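Wanholm: registro de cableado interno en equipos de sobremesa
Ficha de datos

Resumen
Wanholm reúne 1.628 registros sobre la disposición de los cables en ordenadores de sobremesa retirados del servicio. El material fue recopilado por el taller de Wallell y se destina a la formación en mantenimiento y a la elaboración de guías de desmontaje.

Contenido
Cada registro consta de una fotografía y una ficha en texto plano. La ficha recoge el tipo de conector, el color de los hilos y el recorrido del mazo dentro de la caja. Los cables de datos y los de alimentación se anotan por separado.
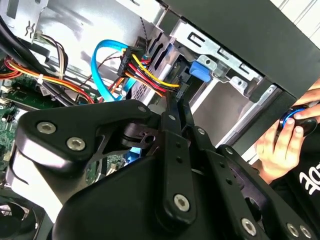

Interior de una caja abierta: cable de datos SATA azul y conector de alimentación SATA negro con hilos amarillos, rojos y negros.

Criterios de anotación
Los colores se consignan según se aprecian en la fotografía. Si el extremo de un cable queda oculto, el campo «destino» se deja en blanco. Un total de 219 registros presenta este campo vacío.

Revisión
La versión 2 fue revisada por Gøran Sæther y Heather Cartwright. Se unificó la denominación de los conectores y se suprimieron los duplicados detectados en abril.

Última actualización: 27 de octubre de 2024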